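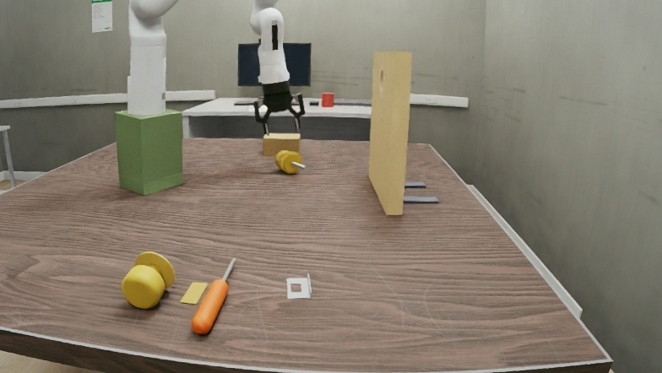 By R. Hutchins

How to oil a wooden tabletop

Oil is an easy finish to put on and an easy one to repair. You need a day when the room is warm and the windows can stay open. I start in the morning and leave the table alone until the next day.

Clear the top and wipe it with a damp cloth. When the wood is dry, sand with the grain using 120 grit, then 180. Stop there. A finer paper closes the surface and the oil won't soak in as well. Vacuum the dust, then go over the top with a clean rag.

Stir the can. Pour a small pool in the middle and spread it with a lint-free cloth, working along the grain. A 200 ml tin does my kitchen table with some left over.
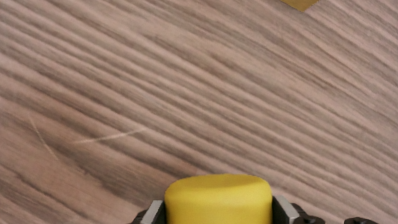

Wait 15 minutes and look for dull patches. Those spots have taken all the oil and want a little more. After another ten minutes, wipe off everything still sitting on the surface — really wipe it, or it will dry sticky.

Let the first coat cure for 18 hours before the second. Do the edges at the same time as the top, and the underside too if the boards are solid.
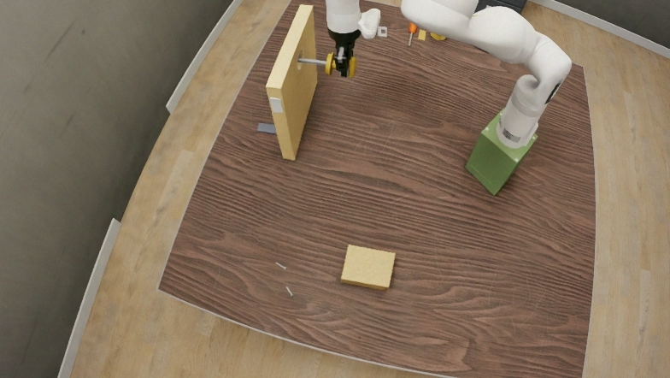 Two coats are enough for a desk. A dining table gets 4 in our house in Nendham, with a light rub of fine steel wool before the last one.

Oily rags can catch fire by themselves. Lay them flat outdoors until they are stiff, then put them in the trash.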